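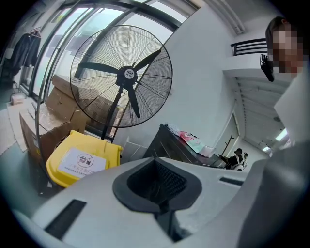 Data collection update, September 7, 2022

The Tendholm project has moved its collection work out of the Lockyer lab and into ordinary rooms. The hand-held gripper goes wherever the task is, and the person holding it does the job the way they normally would. The camera on the gripper records each attempt, and the recordings become training examples for the arm at Grakthorpe.

The set now stands at 2,361 examples. The first 1,000 were all made at one bench in Lockyer, and the model trained on them did poorly anywhere else. It would reach well enough over the gray bench top and then stall when the background changed. Offices and shared rooms give us more of what was missing: daylight from tall windows, fluorescent lights farther in, cardboard boxes, bins, a standing fan, people at their desks.

Collectors should keep to these points for the rest of September:

Start recording before the gripper moves toward the object, and stop after it has let go.

Leave the room as it is. Please don't clear furniture or boxes out of the background.

Keep failed grasps. Mark them as failed in the log and carry on with the next one.

Wipe the lens between sessions. We lost 36 examples last month to a smudge.

Anyone who comes close to the camera has their face blurred before the files go to Lorkbridge for labeling. Labeling takes roughly 2 minutes per example at present, so there is a backlog. New recordings can still be uploaded in the usual folder, sorted by room and then by task.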